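Table Clearing and Re-shelving Study: participants wanted

Reference 716
Posted 03/02/2021
Contact: Fionnuala Brennan, Piltcombe

Piltcombe is looking for 10 adults to take part in a study of how people pick up, sort and put away small packaged goods on a shared worktable. The work is light and repetitive. It suits anyone who is steady with their hands and does not mind doing the same job several times over.

What you will do

Each session takes place at a large table. You will be given a mixed set of items of the sort found in an office kitchen or a store cupboard: bottles, foil bags, printed packets, cups, drinking glasses. You will move them one at a time to a marked place, then return them to the table in any order you like. The order you choose is part of what we record, so please do not try to guess a correct one.

A session is divided into seven blocks. Between blocks the set is changed and you can sit down. Upright items with smooth sides, such as bottles with rounded caps, come up in every block. Soft packets come up in most. Stacked cups are moved as a stack in the early blocks and singly in the later ones.

You will be asked to:
– work at your own pace, without hurrying
– leave an item where it falls if you drop it, and carry on with the next
– keep talk to a minimum during a block
– fill in a one-page form on grip, reach and tiredness at the end

Who can apply

You must be 18 or over and able to stand for the length of a block. A high stool can be provided if you ask for one when you apply. Left-handed people are especially welcome, as we have too few of them on the list. You should have no current injury to the hand, wrist or shoulder. Glasses and contact lenses are fine. Nail extensions are not, nor are loose bracelets.

No experience is needed. People who have worked in stockrooms, catering or packing may apply, and should say so on the form. Anyone who took part in the Skuvden shelf study last May may not, as the item sets overlap.

Time and payment

You will attend two sessions on separate days. Payment is 200 euro for the pair, made by bank transfer after the second session. Half is paid if you attend only the first. Travel is not covered, but there is free parking behind the Geklow building and a bicycle rack at the front door.

Tea, coffee and water are available in the corridor. Food and drink of your own must stay out of the room. The packets on the table are study items and must not be opened.

The room

The table is white and stands in a long shared room with desks and shelving down one side. Other staff may be at their desks while you work. They will not speak to you during a block. Lighting is by ceiling strips and stays on throughout – please tell us beforehand if strip lighting gives you headaches.

Items are laid out with uneven gaps, tall ones among flat ones. A white bottle may stand clear of everything else while a foil bag lies partly over the packet next to it. Overlapping items count as separate items and are moved separately.

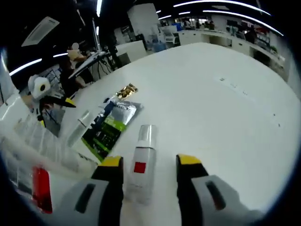 Clodagh Cullinane, from an earlier group, wrote on her form that the bottles gave her no trouble and the foil packets did: "They slide if you go in from the side. I started lifting them by a corner in the second block and kept to that. I would have liked to know beforehand that this was allowed." It is allowed. Any hold is accepted, provided you use one hand.

How to apply

Send a short note with your name, age, preferred hand and the times of day you can attend. Put the reference number in the subject line. Oisín Dolan will reply with a consent form and two proposed dates. Please read the form in full before you sign it.

Places are filled in the order that signed forms come back. A reserve list will be kept in case of illness. Questions about payment go to Sinéad Kavanagh in the Nic Giolla office, and all others to Fionnuala Brennan.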